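4 Inbetriebnahme der Wurfmessung

Dieser Abschnitt gilt für das Pitch-Messsystem Gamura ab Softwarestand 2234. Die Montage des Sensorkopfs nach Kapitel 3 muss abgeschlossen sein.

4.1 Sensorkopf ausrichten

1. Stativ hinter der Home Plate aufstellen, mittig zur Linie Plate–Pitcher's Mound.
2. Höhe der Linse auf 118 cm über Spielfeldniveau einstellen.
3. Libelle am Stativkopf kontrollieren und Klemmhebel anziehen.
4. Sensorkopf mit dem Netzteil verbinden. Die Status-LED blinkt gelb, danach leuchtet sie grün.

Hinweis: In der Halle ist das Fangnetz vor der Linse straff zu spannen. Ein schwingendes Netz führt zu Fehlauslösungen.

VORSICHT
Verletzungsgefahr durch abgelenkte Bälle. Während der Messung darf sich niemand zwischen Sensorkopf und Pitcher aufhalten. Der Catcher trägt volle Schutzausrüstung.

4.2 Verbindung zur Auswertesoftware Trernska

1. Rechner und Sensorkopf in dasselbe Netzwerk einbinden.
2. Trernska starten und »Gerät suchen« wählen.
3. Port 1581 eintragen, falls das Gerät nicht automatisch gefunden wird.
4. Wurfarm des Spielers (links/rechts) im Profil festlegen. Ohne diese Angabe wird die seitliche Bewegung des Balls mit falschem Vorzeichen ausgegeben.

4.3 Referenzwürfe

1. Fünf Fastballs ohne Wertung werfen lassen.
2. Angezeigte Geschwindigkeit mit einer Radarpistole vergleichen.
3. Bei Abweichungen über 2 km/h den Abstand zur Pitcher's Plate neu einmessen und die Würfe wiederholen.
4. Werte mit »Übernehmen« speichern.

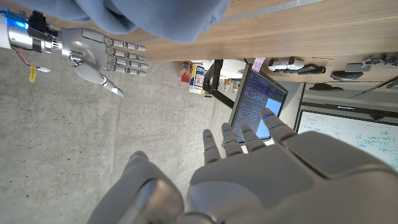

5. Für Breaking Balls die Spinmessung im Menü »Erweitert« aktivieren. Der Messbereich beginnt bei 100 Umdrehungen pro Minute.
6. Sitzung benennen und schließen. Nicht geschlossene Sitzungen werden beim nächsten Start verworfen.

Hinweis: Nach einem Standortwechsel sind 4.1 und 4.3 vollständig zu wiederholen. Spielerprofile bleiben erhalten.

Gikard Sportmesstechnik
Redaktion: Meenakshi Palaniappan
Stand: November 2023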